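The Folding Table – Abernathy Shirt Swap, Ulbridge

Gallery and notes, posted Fri 4 May

Welcome back, everybody, and if you're new, pull up a chair and stay a while. The Abernathy Shirt Swap has finished for another spring and I've been promising a page on the folding table ever since the March one, when several of you wrote in to ask how the stacks stay so tidy (they don't, not by lunchtime, but thank you). So I've put it all on one page, a little gallery with my folding notes wrapped around it, and I've tried to keep it short and failed as usual.

For anyone who hasn't been, the swap is very simple. You bring clean T-shirts that you or the kids don't wear anymore, you get a paper ticket for each one, and you spend the tickets on other people's T-shirts. We had 752 shirts come through this time, which is more than the room was ever meant for, and every single one of them had to be laid out and folded before it went on a stack. A folded shirt gets picked up and looked at. A shirt in a heap gets pushed to the side by somebody hunting for a sweatshirt, and then it lives at the bottom of the heap until we're sweeping up. I've seen some lovely shirts go unclaimed that way and it makes me sad every time.

We set up at Plarkden again, with the drinks right there at the back of the table, and I do love that arrangement. People come in thirsty, stop for a bottle of something, and then start fingering the cotton on the nearest stack while they decide. It's also cheerful to look at when you've been folding for an hour. All those caps and labels in their rows put me in the mood to line up collars.

The shirt I picked for the gallery is a lavender one, partly for the color and partly for the fabric. It's a soft, pale cotton of the kind that has been through the wash enough times to lose all its stiffness, so it slumps and slides and keeps any wrinkle you give it. A stiff new shirt practically folds itself. An old soft one wants a bit of patience, and it's the old soft ones that people bring to a swap. If you can get a shirt like that to lie nicely you can manage anything else in the bag, up to and including the rugby shirts.

Click through in whatever order you please.

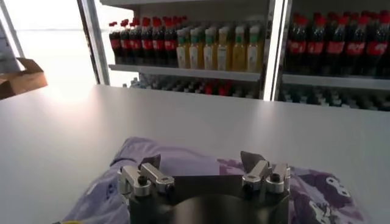
Lavender in a crumple on the table, with a bit of the print showing over on the darker side.
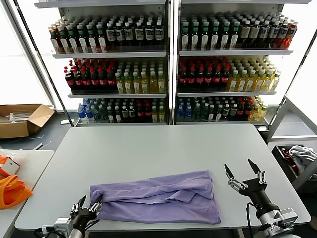 A long, soft bundle, with a flap turned over along the top and the bottles in their rows behind.
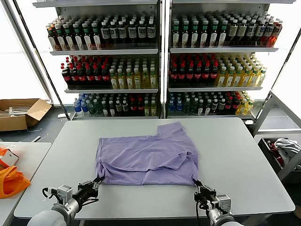 Collar to the far side, the lower half doubled over on itself, and plenty of clear table to the right.

Now, about the folding itself, and I should say first that everyone in my family does this differently and we've stopped discussing it at dinner.

I always begin by giving the shirt a shake. Hold it by the shoulders, well away from your neighbor's coffee, and snap it once or twice as if you were shaking sand out of a beach towel. It takes out the worst of the crumple and it also tells you whether there's anything in there, like the sock we found in March, or the dryer sheet, or on one memorable morning a whole piece of toast in a sandwich bag. Then lay it down with the collar pointing away from you. I know some people like the collar toward them and I've tried it, but I end up reaching over the wrong part of the shirt and leaning on it.

Next comes the smoothing, and I would spend more time on it than you think you need. Start at the middle and work out to the sides with flat hands, and go gently on a soft knit. If you drag, you'll stretch the hem into a wave and then it will never meet the other side properly. Cotton like that lavender one bunches up just where you've finished smoothing, usually in the middle, and the trick (it took me years) is to lift the corner and set it down again a little farther out. Pressing on a wrinkle only makes it a sharper wrinkle.

After that you have a choice. The quick way is to bring the bottom half up over the top half straight away, so you have a wide, short shape with a crease at the near side, and then turn the sides in. It's the way I do it when there's a line at the door. The slower way is to turn the sides and sleeves in first, so that you've got a long strip, and then bring the hem up. The slow way gives you a nicer front, with the neckline sitting in the middle like a shirt in a store, and I use it for anything with a good collar or a picture on the chest. If both ways leave you with a lump, it's nearly always a sleeve that got folded in half by accident, so peek underneath before you start over.

For the stacks we like every shirt to come out 9 inches wide, kids' sizes excepted. I used to cut a piece of cardboard to fold around, and you're welcome to do the same at home, any old box will do. These days I mostly judge it against my hand with the fingers spread, and the stacks look fine to me. If you do make a cardboard, round off the corners with scissors so they don't catch on the knit.

A word about prints. Folks who come to a swap want to see what's on the shirt, and it's a shame when the best part ends up on the inside. Lay a printed shirt face down before you turn the sides in, and the picture will be on top when you're done. With a big print, the sort that goes right across and around, I don't fuss. Choose the part you like best and let that be the part that shows. If the print is the thick rubbery kind, don't put a hard crease through it, and never stack two of those face to face on a warm day or you'll be peeling them apart like stickers.

Color is my favorite part of the whole day. We sort by size first, of course, since nobody wants to go through a hundred mediums to find a small, but inside each size I put the colors in order, light to dark, and I'm fussier about it than I should be. Pale purple is a funny one. It goes gray next to blue and it goes pink next to white, and I moved our lavenders three times before they settled in happily between the light grays and the sage greens. We had quite a lot of purple this year, now I think of it. Last year it was all mustard.

Several people asked about the table as well, so a few thoughts on that. You want it smooth and you want it light. Dark tables hide lint until you've folded it into somebody's shirt, and anything with a grain or a ridge will catch on a loose thread. Wipe it down before you start and once more after lunch. And please leave yourself some space on at least one side! I'm as guilty as anyone of letting finished stacks creep in closer and closer until there's only a placemat's worth of table left to work on, and then the sleeves hang off and everything goes crooked. When it starts to feel cramped, stop and carry the stacks away, even if you were on a roll.

Stacks shouldn't go too high, either. We used to build great towers of them, which looked splendid for the few minutes before the first customer wanted the one at the bottom. Keep them low enough that a person can hold the top half up with one hand and slide a shirt out with the other. And turn every other shirt around so the thick folded side isn't always on the same side, or the stack will lean.

What about the ones that come back? At any swap, people will open a shirt right up to look at it, hold it against themselves, change their minds, and set it down again in a sort of polite bundle. I don't mind a bit. It means they're looking. We keep a clear corner where those can be dropped, and whoever is free gives that corner 30 minutes of steady folding in the quiet part of the afternoon, and it's a very companionable way to spend the time. Some of the best talk of the day happens over the polite bundles. I learned how to get candle wax out of a tablecloth there, and also a great deal about a dispute over a hedge that I won't repeat.

When the doors closed we had 31 shirts left over, and they've gone into the box for the Clinbridge swap, along with the spare tickets and the good tape. If you came home with something and then found it doesn't fit, hang on to it and bring it along next time, it counts for a ticket just like any other. Holes and paint stains are fine too as long as the shirt is clean, we put those in the craft pile and they're always gone by noon.

I still have a question for the group, if anybody has a good answer. How do you fold a shirt with a hood? I've tried tucking the hood in, leaving it flat on top, and rolling the whole thing up inside it like a sleeping bag, and they all looked dreadful on the stack. Comments are open below, and I read every one, usually with my second cup of coffee.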